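## 3. Task and Data Collection

### 3.1 Course setting

The work was done in a one-semester project course for third- and fourth-year students. Each team picks one manipulation task, writes the control code for it, collects its own demonstrations and reports the results. Our team of four students chose overhead grasping. Khang Khương and Ngân Khổng wrote the teleoperation code, Huệ Cù handled calibration, and Ánh Khúc kept the trial log. Baltasar Lozano supervised the project and approved the safety plan before the first powered session.

Most earlier teams in the course worked at table height. Reaching above the shoulders is harder for the students as well as for the robot. The operator's arms get tired, the elbow joints come close to their limits, and the cables on the arms have less slack. We wanted a task where these problems would show up early in the semester, while there was still time to change the plan.

### 3.2 Overhead grasp task

The target is a small blue block on the lower end of a thin metal rod. The rod hangs from the underside of a white overhead panel. At the start of a trial both hands are below chest height and open. The operator raises both arms, closes the right hand on the block, holds it, and then lets go. The left hand has to stay open at about the height of the right hand for the whole hold. We added the second part because our first controller tended to copy the closing motion to both hands. 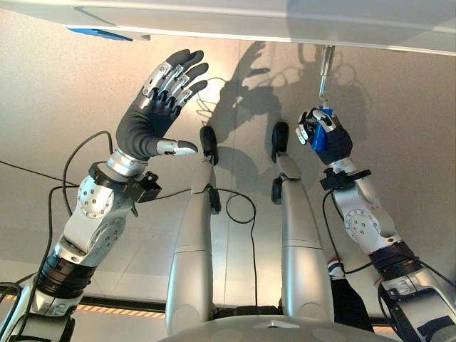 A hold lasts 4 seconds, measured from the moment the right finger motors report a stable current. A trial counts as a success if the block stays in the hand for the full hold and the left fingers do not close. If the operator stops early for any reason, the trial is logged as a failure and the reason is written in the notes column. We did not remove failed trials from the set.

We ran the task with two mappings. The first, called Verko in our code, sends the operator's finger angles straight to the robot. The second, Tradlow, sends only an open or closed command for each hand and lets the robot choose the finger angles from a stored grasp. Wrist and arm control is the same in both.

### 3.3 Procedure

Each session began with a joint check at low speed. One student operated, one stood by with the stop button, and one wrote the log. The roles changed after every 30 trials, with a break in between. Early on we tried longer blocks, but operators began to drop their elbows and the robot's arms followed.

Cable routing took more time than we had planned for. In the first week a cable caught on an elbow housing twice as the arm went up. We moved the tie points closer to the joints and left a longer loop between them, and we added a slow raise and lower of both arms to the joint check. The person with the stop button watched the cables during this motion and called out if one was pulled tight.

Figure 2 shows the arm posture during a grasp. The right hand is on the block and the left hand is raised with its fingers spread.

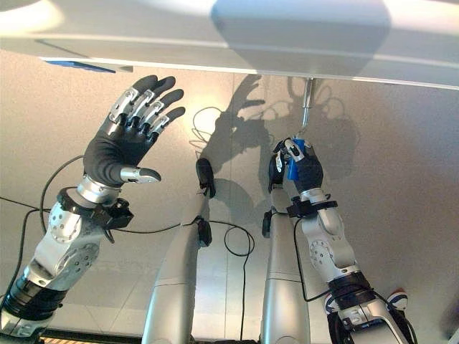 **Figure 2.** Overhead grasp with the left hand held open.

Joint angles, motor currents and head camera images were saved for every trial. The recording script, Jollen, writes one folder per trial and adds the operator's initials and the mapping name. A second script checks that the image and joint streams start within one camera interval of each other. Trials that did not pass this check were repeated at the end of the same session.

### 3.4 Data set

We collected 500 trials in total, split evenly between the two mappings. With Tradlow, 93 percent of the trials met both success conditions. Verko did worse, and most of its failures were of one kind: the thumb reached the block before the fingers did and pushed it away on its rod. The operators could see this happening but were usually too slow to correct it.

The left hand was seldom the cause of a failure once the two hands were given separate command channels. The few cases in the log came from one operator, whose glove had a loose index finger sensor. We replaced the sensor in March and kept the earlier trials, marked with a flag. Section 4 gives the results with and without them.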